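Home | Reviews | Distilleries | Gear | Archive | Contact

Grernora Two-Litre Ageing Cask: review

Friday, January 23, 2026
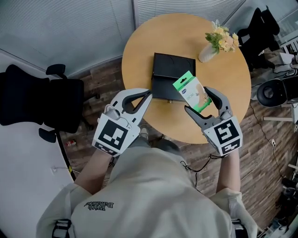 The Grernora cask is a two-litre American oak barrel sold for finishing spirit at home. It ships with a pine cradle, a brass tap, a bung and a folded instruction sheet, and costs $165 from Sönmez, the only stockist I could find that posts to regional addresses. The char is described as medium. Looking through the bung hole with a torch, I would call it light to medium, with one stave noticeably paler than its neighbours. The cradle has a small footprint and no rubber feet, and a round wooden table like the one in the photo would hold it without trouble, provided the top is level. A cask that leans towards the tap end weeps from the spigot hole before the timber has taken up.

Small casks have a high ratio of wood surface to liquid volume. Extraction of colour and tannin is fast, while the slower changes that depend on oxygen and time do not keep pace. A cask this size should be treated as a finishing vessel. Anyone expecting it to turn raw new make into mature whisky in a season will end up with dark, bitter new make.

Preparation

The staves arrived dry and the head joints leaked on the first fill of water, as expected. The sheet says to fill with hot water, drain, and fill again with cold until the leaks stop. It gives no indication of how long that may take. Mine needed two days with regular topping up. The main seep was at the lower head, between the croze and the second stave from the left, and it closed without wax. The tap did not seal as supplied. I wrapped the taper in food-grade thread tape and drove it in with a rubber mallet, which fixed it.

The hoops are plain steel with a thin clear coat. One had a sharp burr at the rivet, removed with a file.

First fill

I conditioned the wood with a cheap cream sherry, discarded it, and then filled with Godstead single malt, a light, unpeated spirit from refill bourbon casks. It is a reasonable test whisky: there is little in it to hide the effect of fresh oak. The cask sat in a hallway cupboard away from direct sun. Samples were drawn weekly into stoppered vials, with an undisturbed bottle from the same batch kept as a control. 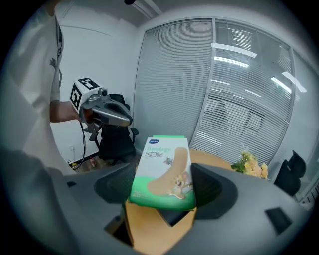

Colour moved first, going from pale straw to a mid amber by the second sample. Vanilla and fresh-cut timber were obvious on the nose at that stage and the palate was thin behind them. The third and fourth samples were better integrated, with dried fruit from the sherry starting to show and a clove note at the back. I emptied the cask after some 36 days. With hindsight I would have stopped a week sooner. The finish had become drying, and the cereal character that makes Godstead pleasant to drink neat had largely gone.

Evaporation was higher than I would like. Losses to the wood and the air came to a little under a tenth of the fill, sampling excluded. The bung is a contributor. It is a tapered timber plug with a poor fit, and replacing it with silicone made a visible difference on the second fill.

Second fill

The second fill used a peated Cumivside at a higher strength, started in May once the weather had cooled. Extraction was slower, as it should be from wood that has already given up its easiest compounds, and the result was the better of the two. The smoke was slightly muted and the sweetness increased without the raw timber edge. On this evidence the first fill is best spent on something inexpensive.

Comparison with staves

Toasted oak sticks dropped into a jar do much of the same work for far less money. They don't leak and can be pulled out at any time. They also give a flatter result, at least in the side-by-side I ran with the Godstead, where the jar sample had plenty of vanilla and very little else. The cask sample had more spice and a longer finish -- too long, as noted.

Faults

Tap seal, bung fit, the burr on the hoop, and instructions that omit any guidance on storage between fills. The cask must not be left empty and dry. A holding solution of citric acid and metabisulphite is standard practice, and the sheet should mention it.

Rating

7 out of 10. The cooperage is sound once swollen and the oak is clean, with no mustiness or glue smell. The fittings are below what the price suggests. Budget for a silicone bung and check the tap before any whisky goes near it.

Contact the site | Copyright 2026, all rights reserved | Back to top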